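Galik Drawer Liner, Ribbed, 40 cm Wide

Home / Kitchen / Drawers and Storage / Liners
Sold by the roll. In stock at our Hondholm shop and online.

I've been selling drawer liners since before the shop had a proper sign, and I'll admit it's a funny thing to get excited about. But pull open the cutlery drawer at my place and you'll see why I keep banging on about this one! It stays put. No bunching up at the back, no sliding forward every time someone yanks the drawer open looking for the peeler.

The Galik is a soft, ribbed liner that you cut to size with ordinary kitchen scissors. There's no glue on it at all, so if you're renting (or you just change your mind a lot, like me) it lifts straight out again. The underside has a bit of grip to it and the ribs on top run lengthways, so crumbs end up in the grooves and you can tip the whole lot into the sink.

I started stocking it in May after going off the old Sorrentino liner, which was lovely to look at but curled at the corners something awful. I still have a few offcuts of the Sorrentino in the shed under the paint tins. It's fine for that. 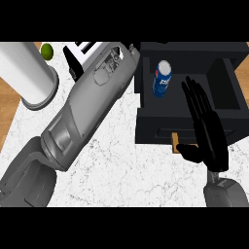

Picking a colour is where most people get stuck, and I get more emails about it than anything else on this page. It comes in Oat, Slate, Charcoal and a green called Fern that is a fair bit brighter than you'd expect (I'm fond of it, my sister calls it frog). My usual advice is to look at the inside of the drawer first and the benchtop second. With a black drawer and a white marble-patterned top, like the one in the picture, I'd go for Slate, or Oat if you want to be able to find a teaspoon in there at night. Charcoal in a black drawer looks very smart for a day and then every grain of salt shows. If your drawers are plain white inside, any of the four will do, so please yourself.

Measuring up

Measure the inside of the drawer, not the front. I know, I know, but I've had to cut plenty of replacement pieces for people who measured the front! Take the width at the back as well, as older drawers can be a touch narrower there. Cut it slightly big, lay it in, press it into the corners with your thumbs and trim from there. If you cut along a rib you'll get a straight line without a ruler.

For deep pot drawers wider than the roll, lay two strips side by side with the ribs running the same way. You can see the join if you go looking for it. I never do.

Cleaning

Warm water, a squirt of dish soap, hang it over the rail. It isn't meant for the dishwasher, and the heat will make it go wavy. I tried it on a piece of Fern and that piece now lives in the dog's travel box. Dry it properly before it goes back in the drawer.

Details

Width: 40 cm
Roll length: 317 cm
Colours: Oat, Slate, Charcoal, Fern
Backing: non-adhesive, grip
Suits: kitchen drawers, pantry shelves, tool chests, caravan cupboards

There's also a short roll at 162 cm, which does my cutlery drawer and the one under it with a bit left over. It only comes in Oat and Slate for now. I've asked for Fern.

Postage and returns

Rolls go out in a cardboard tube, so they might want to curl when you first get them. Leave yours flat overnight under a couple of heavy books. Uncut rolls can come back within a month for a refund or a swap. I can't take cut ones, sorry, but send me your drawer sizes before you order and I'll happily tell you which roll to get.

Goes well with: Dreltovum expanding cutlery tray, Galik shelf edge strip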